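Contract packer Grinik puts robot arms on its returns tables

Aug 17, 2025

Grinik, a contract packer that handles returned and relabeled household goods for regional retailers, has moved part of its returns work to robot arms. The change affects 37 people on the day and evening shifts. The company says no one has been let go, but most of the jobs at the tables are different from what they were at the start of the summer.

Returns come in mixed. A carton can hold dish soap, hand lotion, shampoo and sponges, some of it in good order and some of it leaking. Until now a worker took each item out, checked the cap or pump, turned it to read the label, and put it in one of several bins. On a full day the tables see 1150 items. The checking is quick. The picking up and turning is what wears people out, and it was the main reason given by those who asked to move to other parts of the building.

Pump bottles were chosen as the first product group because they are awkward. They don't stack, they roll, and the pump head sticks out at a different angle on each one. Grinik's view was that if an arm could deal with those, the square boxes and jars would follow without much trouble.

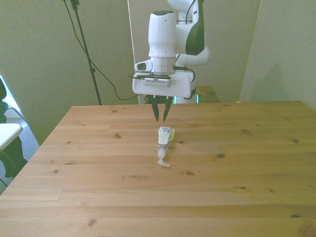
The system was set up with help from Menon, an integration firm that also supplied the software that decides where the gripper should close. Menon's staff were on site for the first part of August and have since gone back to remote support. They left behind a binder of settings and a phone line, and workers on the evening shift say they have used both.

Under the new arrangement, one operator looks after 2 arms. The operator brings the items to the table, watches the arm work, and steps in when it stops. A stop can mean the gripper has missed, or that the software is not sure what it is looking at. The operator then clears the item by hand and enters a short code for the reason. Those codes go to Menon at the end of each shift.

Prapai Kongkaew, who worked the returns tables before moving into the operator role, said the day feels longer in some ways and shorter in others.

"My wrists are better," Kongkaew said. "But I used to talk to the person across from me all day, and now I'm mostly listening for the thing to stop. You have to find other ways to keep your mind on it."

Clear plastic has been the hardest part. The wood of the table shows through it, and the software can lose track of where the bottle ends. Menon suggested covering the tables in a dark mat. Grinik tried one and took it off again, as the mat bunched up when items were dragged across it by hand. The bare tops stayed, and the settings were changed instead.

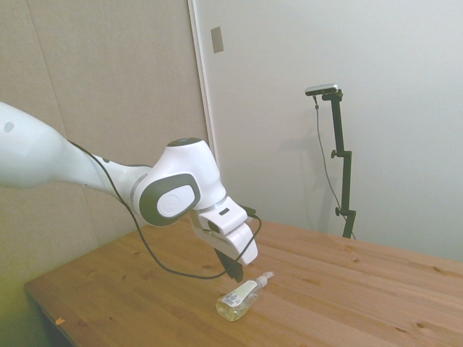
A gripper, fingers open, above a pump bottle lying on its side.

Training takes 30 hours, spread over several shifts so that people are not pulled off the floor all at once. It covers starting and stopping an arm, clearing a dropped item, cleaning up spills, and reading the reason codes. A part on writing reports was added after the first group finished. Several people in that group said they understood the machine well enough but did not know how much to write down when something went wrong.

Pay was the subject of most of the questions at the staff meetings held before the change. Operators now get a higher hourly rate than table workers did. Those who chose not to train kept their old rate and moved to receiving or to outbound packing. Both groups keep their seniority. The rate for operators is to be looked at again once all the tables have been changed over, and some workers have asked for that promise in writing.

There is also the matter of the quota. Table workers had an hourly item count, and it was posted by the time clock. Operators don't have one yet. Grinik says it wants to see a longer run of ordinary shifts before it sets any number, and that stops caused by the equipment will not be held against the person running it. How those will be told apart from other stops has not been settled.

Label reading is the next step. At present the arm only has to pick an item up and put it down in the right bin, and the operator still looks at the label for anything that needs a second check, such as a product that has been discontinued or one sold under a store's own name. Menon is working on having a camera close to the gripper read the product name, so that the operator would see only the doubtful ones. Small print is a separate problem. Directions and ingredient lists are set in type so fine that staff often tilt the bottle toward the light to make it out, and there is no plan to hand that part over.

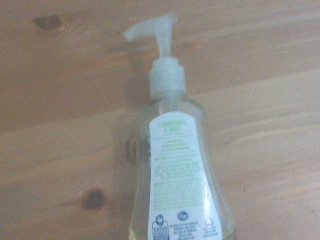

Tanasarn wrote in, after an earlier notice about the project, that the label check should stay with people for good. A wrong scent in a carton is a nuisance, the letter said, but a wrong ingredient list can put somebody in the hospital, and the person who signs the sheet ought to have held the bottle. The letter also asked whether operators watching two arms would have time to do the check properly.

Grinik replied that the final sign-off stays with the operator under the current plan, and that an arm can be paused at any point while a label is being read. Pauses of that kind have their own reason code.

A second site, Govano, handles larger returns such as refill jugs and boxed detergent. It will keep its hand tables for now. Workers there have been offered places in the training, and those who take them can go back to their old jobs afterward if they prefer. Sign-up sheets are at the shift desk at both sites and stay up through the end of August.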